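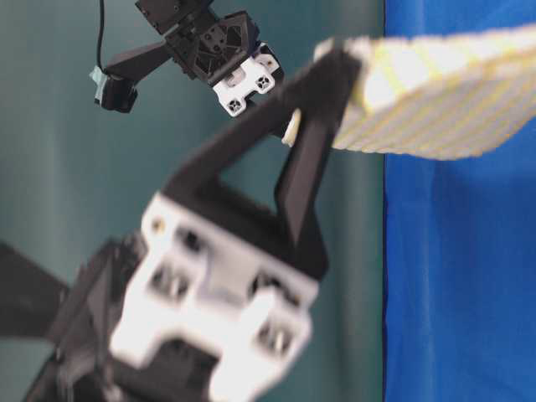 Dog walker wanted in Odell (two dogs, lots of hair)

I'm looking for a dog walker for my two, Pirihi and Kuvis, starting in September. They're sisters, they've never spent a night apart, and they come as a package, so please don't write to me if you only want to take one!

I just changed shifts and I'm gone from noon until late evening. I'd need you at 3 in the afternoon for a good long walk, 43 minutes minimum (that's the loop out to the creek and back at Pirihi's pace, I've timed it many times). Kuvis pulls for the first block and then settles down. She does bark at bicycles. We're working on it.

You should be fine with mud, big dogs on a leash and the occasional rolled-in something. Experience with shy dogs is a huge plus, as Pirihi takes a while to warm up to new people and will probably hide behind her sister the first few times. Bring cheese.

Pay is $1,775 for the season, September through December, split into monthly payments. Towels, leads and treats are all by the back door.

Write to me through the Flerkico board and tell me a bit about the dogs you've known. I'd like us all to do a walk together before we decide anything. No phone calls before noon, please, I'll be out with the girls!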